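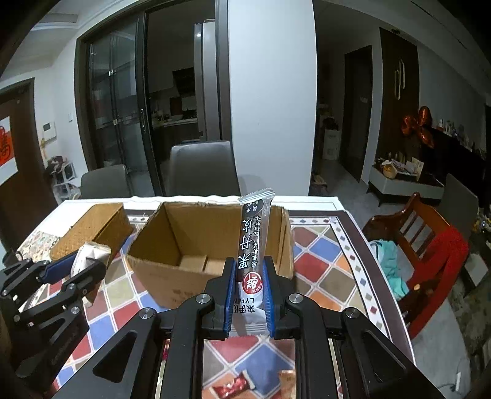
Product notes by Sinan Ersoy, with bench work by Defne Ersoy
Home Grippers Pads & Tips Controllers Bench Notes Contact

Rudard G2 Hand-Held Gripper, Ribbed Blue Pads

The G2 is a two-finger, hand-operated gripper on a mirrored linkage. It is supplied in black with a pair of ribbed blue pads fitted, and is sold singly or as a left and right pair. The pad mount is shared with the Tarigan finger set, so either pad will go on either body. The linkage itself is not interchangeable.

We stock it mainly for labs and integrators who want to record manual picks before committing to a powered end effector. The jaw geometry matches the Rudard powered unit, and a grasp that holds on the hand-held version can be repeated on the arm with the same finger spacing.

Behaviour on flexible packaging

Most inquiries about this model concern snack packets, sachets and wrapped confectionery. These are awkward items. The film slides over the contents, the seals are stiffer than the body, and printed surfaces vary in friction from one brand to the next.

A long, narrow packet is best taken across its width with the packet upright, as with the LYFEN 果丹皮 (fruit leather roll) between the pads at the top of this page. The ribs bear on both sides and leave the crimped ends free. Taking the packet by a seal alone also works at low closing force, but the body then swings and placement into a carton becomes a matter of luck.

Crumpled packets are a separate case. With two grippers in use, one on each hand, the second jaw can be brought in on a fold of the film. Expect the packet to hang below the jaw and allow clearance for it over the carton rim or basket edge.

Comparison with the Skenon parallel gripper

Defne ran both units over the same mixed set of packets, 40 picks per item type, on a domestic table with a patterned cloth. The Skenon uses flat silicone tips on a straight slide. It closes more evenly and is the better choice for small boxes and rigid tubes. On thin film it needed a higher closing force for the same hold, and it marked two of the softer packets.

The G2 was more tolerant of an off-centre approach. Its fingers swing outward as they open, so it needs more side clearance when reaching into an open box. If your cartons are narrow, measure before ordering. Wrapped candies can be picked from a cloth surface with either unit, though the G2 tends to gather a little fabric if the tips are pressed down hard.

Neither gripper is recommended for liquid pouches.

Specifications

Type: two-finger, hand-held, mirrored linkage
Body colour: black
Pads: ribbed, blue, replaceable
Mass with pads: 555 g
Pad service interval: inspect after 1,432 cycles, replace if the ribs have rounded
Camera mount: fixed bracket, looking forward over the jaws
Logging: Clustis recorder, sold separately

Camera and recorder notes

The bracket places the jaws low and central in the view. Do not tilt it upward to gain more of the room — the pad contact line is lost, and the Clustis software uses that line to estimate opening width. Patterned tablecloths have caused no tracking faults in our use. Glass doors and other reflective surfaces behind the work can, and a small change in working angle is usually enough to clear them.

Paired units need to be registered to each other at the start of each session. The procedure is on page 17 of the recorder manual.

Ordering

Pads are sold in sets of two. State the body colour and whether the Tarigan adapter plate is required. Stock of the left-hand unit is limited until January. Spare pivot bolts are kept on the shelf and ship with the next outgoing order.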